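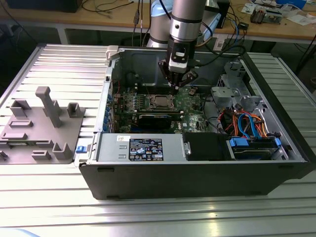
*Figure 1. Disassembly cell, gripper over the open tower. The fingers hang just above the motherboard, near the memory slots.*

# Unit 9: Notes on the Brimier open day

Read these notes before the lab session. They cover the demonstration at the Brimier workshop, which Sheyla Arboleda ran for our group on 8th December. Material marked (E) can come up in the written test.

## 1. Purpose of the cell

The cell is part of the Justum project. The goal is to take used desktop computers apart without destroying the parts. Memory, drives and graphics cards have resale value if they come out undamaged. Shredding recovers metal only.

Justum keeps a list of the case models it has received. At the time of the visit the list had 129 entries. Cases from the same maker often share latch types, so a motion written for one model can sometimes be reused on another with new coordinates.

## 2. Layout

The tower is laid on its side with the side panel off, so that the board faces up and most removal motions are vertical. The table is aluminum extrusion. Its ribbed surface gives a repeatable direction for lining up fixtures.

A 3D-printed fixture plate sits next to the computer. It has a tall post with a notched top, two U-shaped brackets, a rectangular block, and low ridges and slots. Printed fixtures are cheap to change but wear faster than machined ones, and they flex under side load. (E)

The arm is mounted on a separate bench behind the worktable. Any movement between bench and table shows up as position error at the fingers. The Brimier team checks this offset at the start of each shift and again after anyone moves the table.

## 3. Task order

The order discussed at the demonstration was:

1. Locate the case and confirm the model.
2. Release and remove the memory modules.
3. Remove the graphics card.
4. Disconnect the drive cables.
5. Remove the hard drive.

Step 4 is still done by hand. Cables are flexible, their position differs from unit to unit, and they can lie across other parts. In the Figure 1 unit, a blue SATA cable arches over the other cables on the drive side.

Color helps with step 5. The drive clips in this case are blue against gray metal, and so are the expansion-slot clips at the rear. A simple color threshold finds both groups, so position in the case has to be used to tell them apart. (E)

## 4. Forces

Memory modules are held by friction in the slot and by end latches. Pulling before the latches are open loads the slot and the board. The controller, written by Zapata, stops the upward motion if the force passes a set limit. It then backs off and tries the latch again, up to 2 times, before calling the operator.

The log we were given covers 1,396 removal attempts. It is in the course folder with the column key. Do not treat a stopped attempt as a failed one. Check the retry column first.

## 5. For the lab

- Bring a printed copy of Section 3.
- Work out which steps need a tool change and which do not.
- Using the log, plot peak force against attempt number. Label the axes with units.
- Pudus grippers are available in the lab. Their stroke is shorter than the one at Brimier, so recheck your approach heights.

Questions about the log format go to Sheyla Arboleda through the course page.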